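The Gift Wrapper

I did not believe in the arm when my brother-in-law wheeled it into the shop on Hedlund Street, and I want that on record before I say anything kind about it.

He had a plan, and the plan had a name, Plutumach, which he had painted on a board and hung over the bench. By July it was going to pack gift boxes for the whole street. Eltetti, the soap place on the corner, had already said they might send us 200 boxes if the price was right. Might, I said. If, I said. He was stripping a wire and didn't look up.

"How long does it take you to pack a box?" he asked.

"I don't know. As long as it takes."

"Nine seconds," he said. "I timed you."

"And that thing?"

He said it was early to talk about that.

I had seen his earlier projects. There was the gate that opened for the wind. There was the feeder that gave the cat 32 breakfasts between midnight and dawn, and the cat, who was no help to anyone for the rest of that week. So when he told me the arm would know how hard it was pressing, I asked how it would know to stop, and he said those were the same question. They did not sound like the same question to me.

We shared the shop and the rent, so I got to watch. He taught it in the evenings, a little down, a little left, save the point, go back. He talked to it under his breath. I sanded chair legs at the other bench and kept my opinions mostly to myself, apart from the ones I said out loud.

My wife's old blue cloth with the half sun on it had gone missing from the closet at home. I found it under the box.

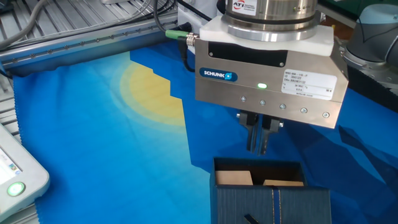

The gripper over the navy box, two cardboard blocks inside.

"She's going to want that back," I said.

"It's a good background. I can see the edges of things."

"The box is dark blue. The cloth is blue."

He thought about this for longer than I expected. Then he wrote something on the back of a Ustness parts bill, which I could read from where I stood. It was for 300 dollars, and it was made out to both of us.

I pulled up a stool. I told him I was staying until it dropped something, and he said to suit myself and handed me the next two blocks to hold.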